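Skundum 11 Fixed-Wing Survey Drone

Airframe, launch rail, ground unit and carry sack
In stock at our Ikport warehouse

The Skundum 11 is a small foam aeroplane that takes photographs of fields. People have asked us for a grander way of putting it and we have tried several, but farmers kept ringing up to ask what it did.

You draw a box round your land on the tablet, press Go, and the aircraft flies up and down inside the box until it has covered the lot or the battery says otherwise. Then it comes home and lands on its belly, with all the grace of a dropped tea tray. The belly is replaceable. We sell a fair number of bellies.

What it is good at

Drainage surveys, crop counts, finding the gap in the hedge, and settling arguments over where the boundary runs. It will cover 387 acres on one charge in light wind, flown at the standard height. In a stiff breeze it will cover less, and some of that will be next door's.

It is poor at hovering, having wings. If you want to look at one gutter for ten minutes, buy something with four propellers. We don't make one, but plenty of people do.

Launching

Hand launch is possible and the manual shows you how. The folding rail is kinder to your fingers and packs down to the length of an umbrella. Always launch into the wind. Customers who launch with the wind tend to order the Danzer repair kit shortly afterwards, so we have put a link to it at the foot of the page.
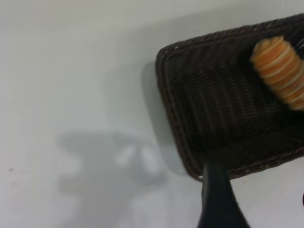
Dark brown woven basket, tilted, against white.

The ground unit

Earlier models talked to a laptop, which meant standing in a field with a laptop. The 11 uses the Rariris ground unit, a sealed box with one switch and one light. Green means ready. Amber means it is looking for satellites. Red means read page four, and we have made page four as short as we could.

The tablet isn't included. Any fairly recent one will do, provided you can see the screen in daylight — ours live under a tea towel from May onwards.

In numbers

Weight with battery: 2000 g
Spare battery: 476 g
Range from ground unit: more than you are allowed to use
Noise: a hairdryer in another room

Batteries

One battery comes with the aircraft. Buy a second. Charging takes around 11 times as long as you would like, and the sun has a habit of going in just as the light turns green. Store them half charged, indoors, and away from anything you are fond of.

The rules

You are the pilot, even though the aircraft does most of the flying. That means registering, passing whatever test your aviation authority sets, and keeping it in sight. Please check the current rules before your first flight. They change more often than our website does.

Returns and repairs

Unflown aircraft can come back within a month. Flown aircraft can come back too, but we will look for grass. Repairs are quoted before we start, and the wait is longest in October, when the whole county remembers it meant to do a survey before winter.

Danzer repair kit (foam, glue, tape, one belly): see Spares
Spare battery: see Spares
Second launch rail, for those who have driven over the first: see Spares

Prices and stock checked Sat 30 March.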